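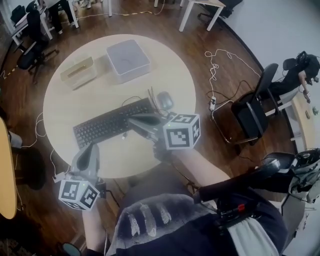

Keyboard, mouse and tissue box on a round white table.

Home | Kitchen | Laundry | Workshop | Desk & Paper | Ask Us

Small Tables, Cords and Clean Surfaces: Tips for Furniture That Does More Than One Job

Print this page | E-mail this page

By Bernice Quaye
Updated 3/26/19

A lot of homes have one table that gets used for everything. Breakfast is eaten on it, the bills are paid on it, and in the evening the computer comes out. The tips on this page are for people who have a table like that and want it to last. Most of them came from readers. Where we tried a tip and got a different result, we have noted it.

Choosing the table

A round table seats more people for its size than a square one, but it gives you less room to work. A full-size keyboard on a round top takes up the widest part, and papers placed beside it tend to slide over the curve. If you will be typing at the table every day, look for a top at least 36 inches across. For occasional use, 30 inches will do.

Check the height before you buy. Dining tables are usually 29 to 30 inches high, which is a little tall for typing. A chair cushion two inches thick makes up most of the difference. Shorter people may then need a footrest. A phone book wrapped in packing tape works, and so does a piece of 4x4 lumber sanded on the edges.

Pedestal tables leave more room for knees but they tip more easily. Push down on the rim with one hand in the store. If the far side lifts, it will lift at home too when somebody leans on it to stand up.

Cleaning white tops

White painted and white laminate tops show pencil, newsprint, tea and the gray rub marks that come from the feet of keyboards and lamps. Start with the mildest cleaner and move up only if you have to.

1. Wipe with a cloth wrung out in warm water with one drop of dish soap. Dry right away.

2. For gray rub marks, make a paste of baking soda and water, put it on a damp cloth and rub lightly for ten seconds. Rinse the cloth and wipe twice.

3. For ballpoint ink on laminate, dab with rubbing alcohol on a cotton ball. Do not use alcohol on painted or lacquered wood. It will take the shine off and may take the paint too.

4. For tea and coffee rings on laminate, lay a paper towel soaked in white vinegar over the ring for five minutes, then wipe.

Foam erasing pads work on almost all of these marks, but they are a fine abrasive. Used every week in the same spot they leave a dull patch that catches dirt faster than before. Fiifi Antwi wrote to say he ruined a glossy tabletop this way over one winter. Keep the pads for stubborn spots.

Yellowing on white paint is usually caused by age or by lack of light, and cleaning will not cure it. Oil-based white paint yellows faster in a dark room. If you are repainting, a water-based enamel stays white longer. Give it a full two weeks to harden before setting anything with rubber feet on it, or the feet will stick and pull up the paint.

White rings in dark wood

Readers ask about these more than anything else. A white ring is moisture caught in the finish. A black ring has gone through to the wood and will need sanding.

For a white ring, try petroleum jelly first. Spread it over the ring, leave it overnight and wipe it off. If the ring is fainter but still there, do it again. The next thing to try is a clothes iron set to low with no steam. Lay a folded cotton dish towel over the ring and press for five seconds at a time, lifting the towel to look. Stop as soon as the ring goes.

We do not recommend mayonnaise. It works for the same reason the petroleum jelly does, but it smells and it costs more.

Cords

Cords wear out at the ends, where they bend. Pulling a plug by the cord, or letting a table leg stand on one, does most of the damage. Leave a loose curve wherever a cord meets whatever it plugs into.

To shorten a long cord, fold it back and forth in eight-inch lengths and fasten the middle with a strip of hook-and-loop tape. Do not wind it tightly around your hand. Tight coils put a twist in the wire, and the cord will never lie flat again. Bread bag clips are fine for thin cords. Wire twist ties are not, as the wire can cut into the covering.

If a cord has to run from the table to the wall, take it down a leg. Two or three strips of hook-and-loop tape will hold it there, and they come off without leaving a mark. Never run a cord under a rug. Heat builds up under there and you cannot see the wear.

Nkrumah Akolgo labels both ends of every cord with masking tape and a laundry pen. He keeps spare ones in cardboard toilet paper tubes standing up in a shoe box, one cord to a tube. We have used this method in our office for some time and like it. Paper towel tubes cut in half are better for heavy cords.

Keyboards and mice

Unplug the keyboard first. Turn it over and tap the back over a sheet of newspaper. You will be surprised by what comes out if people eat at the same table. Follow with a soft one-inch paintbrush, working from the top row down.

For greasy keys, wring out a cloth in soapy water until it is nearly dry and wipe across the rows. Wrap the cloth over the end of a butter knife to get between them. Do not spray anything directly onto the keys.

If you spill on a keyboard, unplug it, turn it upside down on a towel and leave it for at least a full day. Water is usually survivable. Juice and sweetened coffee usually are not.

A mouse picks up a ring of dirt on the pads underneath. Scrape it off with a wooden toothpick. On a very glossy white top, an optical mouse may skip. A sheet of plain paper taped at the corners will serve as a pad, and you can write phone numbers on it.

Keeping things within reach

Tissues, pencils, the stapler and the mail all end up on the table whether you want them there or not. Give them a tray. When it is time to eat, the whole tray moves to a shelf in one trip. A rimmed baking sheet is a good size. Glue felt to the bottom so it does not scratch.

Tissue boxes slide around when you pull a tissue with one hand. Two small squares of rubber shelf liner under the box will hold it. If the last third of the box always comes out in a clump, reach in and fluff the stack before you need it.

Tien-fu Lo suggests hanging a cloth shoe pocket on the back of the nearest door for everything else. His holds scissors, stamps, batteries, tape and the checkbook. He cut it down from a longer one and hemmed the cut edge.

Protecting the floor

Felt pads on chair legs should be replaced twice a year. Dirt works into the felt and then the pad scratches worse than the bare leg did. Clean the bottom of the leg with rubbing alcohol before you stick on the new pad, and press for a full minute. The nail-on kind lasts longer, but drill a small pilot hole or the leg may split.

A table that rocks usually has a loose glide and not a short leg. Turn it over and look before you start cutting anything. If a leg is in fact short, build it up with a slice of cork from a wine bottle, glued on and sanded down to fit.

From our readers

"My mother polished everything with a flannel pajama leg and so do I. Cut off the seams first, they scratch." Nkrumah Agbeko, Muson

"I had a crayon mark on our table from November on. Toothpaste took it off, the plain white kind. The gel did nothing." Reader in Zirnell

"You wrote last time that lemon oil feeds wood. Wood does not eat. It only makes the surface shiny and after a while it gets gummy." Reader in Alhassan

The last reader is correct and we have changed that page. Oil polish is fine once or twice a year on a finished surface if you buff it dry. More than that and it collects dust. To take off old buildup, use mineral spirits on a soft rag with the windows open, and lay the rag flat outdoors to dry before you throw it away. Rags wet with oil finishes such as linseed need more care. They can heat up and catch fire by themselves if left in a heap, so spread them out singly on a line or a fence until they are stiff.

Next update: loose chair rungs, and which glues to keep in the house.

Print this page | E-mail this page

Contact Us | Copyright 2019 Rillalitz Home Pages | Back to top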